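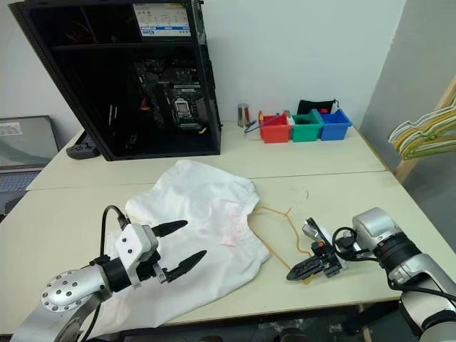 Twelve Weeks of Wearing the Same Few Things

2022-07-22

I have wanted to write this one for ages! Back in November I packed up most of my closet, put the boxes in the crawl space, and kept out only what fit on one short rail. It was meant to be a winter thing. Summer is here and the boxes are still down there, and I am having such a good time that I keep bothering people about it at dinner.

The title is a bit of a cheat, I know. Twelve weeks was the original plan and I liked the sound of it, so it stays.

The idea came from a talk at the Wornville library. Farzad Ghasemi used to run the alterations shop on Prulau Street, and he spent an evening showing a room full of us how to look at clothes we already had. He turned a jacket inside out and talked about the lining for what must have been half an hour, and I could have listened to another hour of it. I went home and turned everything I owned inside out. Some of it was lovely in there. Some of it was a mess of loose thread and glue, and a lot of that was the stuff I had paid the most for.

So, T-shirts. I have more to say about plain white T-shirts than any grown adult should. I used to buy the cheap packs and toss them when they went gray or picked up a stain, and I never gave it a thought. Now I have a small handful that I really look after, and they feel better on me than anything new I've tried on since. Cotton gets so soft after a year of washing. You can't buy that!

Stains first, as that's what people write to me about. Cold water, right away, from the back of the fabric. Then plain dish soap, worked in with your fingers, and leave it alone for a while before it goes in the wash. Pink and red marks (berries, wine, that one pasta sauce) are the ones I used to give up on. The thing that made the biggest difference for me was keeping the shirt out of the dryer until I was sure the mark was gone. Heat sets it. I ruined two good ones learning this, and my mother had told me so when I was a teenager — she has been very nice about it.

And if it doesn't come out? I wear it anyway, under a sweater or in the garden. Or I dye it. I did a batch in the big soup pot in spring with a packet of navy from Jalali, the fabric store by the bus station, and they came out a kind of stormy blue that I love. A little patchy under the arms. I tell people it's on purpose.

Hangers next. I had a long back-and-forth in the comments last time with a reader who swears by folding, and you know what, she won me over for knits. Heavy sweaters go in a drawer now. Shirts still hang, and yes, I use the thin wire ones from the cleaners for the light things. They get a bad name, but a T-shirt weighs next to nothing and mine have kept their shoulders fine. Feed the hanger in from the bottom hem so you don't pull the neck out of shape. I do that with every shirt now and the collars have stayed flat.

Money, because I promised I'd share it. I used to spend 500 dollars a year on clothes without trying, mostly in little bits I never added up. Since November I have spent 90, and most of that was having a coat relined. The coat! It has a green lining now and I open it at people.

I also got a secondhand Bulenex sewing machine from a neighbor who was moving. It's loud and it hates denim, and I have hemmed every curtain in the house on it. Next I want to try taking in the sides of a boxy shirt, and Farzad says to baste it by hand first and wear it around the kitchen before I cut anything. I'm going to listen to him this time.

If you have a dye color that worked well over white cotton, please leave it in the comments. I'm thinking rust, or maybe a mossy green, and I have the soup pot ready.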